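En defensa de la mesa larga

Yo antes era de cajones. Cajones con separadores, con etiquetas, con esas cajitas que venden en Pundano a 300 la pieza (¡y siempre te llevas cuatro!). Y aun así, cada vez que se aflojaba una bisagra acababa sacándolo todo al suelo para dar con un destornillador.

Desde que monté el taller en Jukimdale pienso otra cosa: mesa larga, de madera clara, con un panel perforado detrás y encima solo la herramienta que estoy usando. Una, y ya. Si es la del mango rojo, mejor todavía, porque la veo desde la puerta. 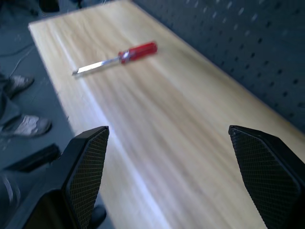 ¿Y el panel?

Me dicen que un panel perforado es para presumir. Pues puede ser, a mí me encanta mirarlo. Pero también me obliga a decidir qué merece un gancho, y ahí caen muchas cosas. El juego de 1.000 piezas de Fludden, por ejemplo, lo regalé en mayo y sigo sin echar de menos ni una punta. El plano se quedó conmigo, que para bisagras me sobra.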